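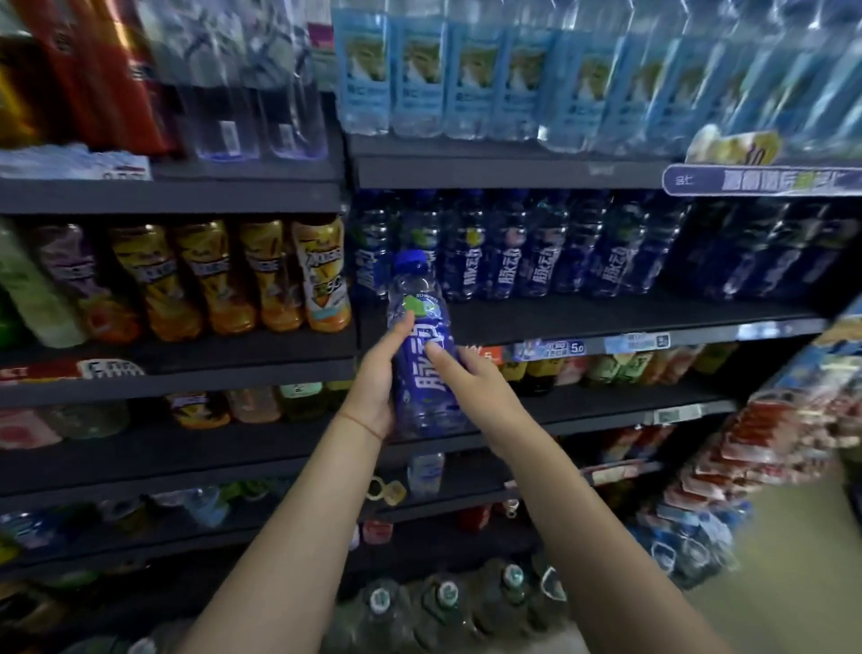 4.2 Trailer length and wishlist conversion

We compared trailer viewing with store-page behavior for Omlow, a cooperative action game developed by Brerivetti. Two cuts of the launch trailer were served at random to visitors: a short cut of 96 seconds and a long cut of 200 seconds. Both used the same opening and the same closing title card. The long cut added combat footage from the Drendska chapter and a character introduction.

After removal of repeat visits, 832 sessions remained. A session was counted as converted if the visitor added the game to a wishlist before leaving the page. Visitors who muted the trailer were kept in the sample, as Keskinen and Kallio found no effect of sound on conversion in their earlier work.

Figure 2 plots the share of viewers still watching against elapsed time. The curves match closely until the first gameplay segment. In the long cut, viewing falls sharply at the character introduction and levels off once combat resumes. Conversion was slightly higher for the short cut, but the difference was not significant after controlling for referral source.

Figure 2. Viewer retention by trailer cut. Shaded bands show bootstrap confidence intervals.

Voicu and Lacson coded the segment boundaries independently. Disagreements were settled by Mustonen, who had not seen the retention data.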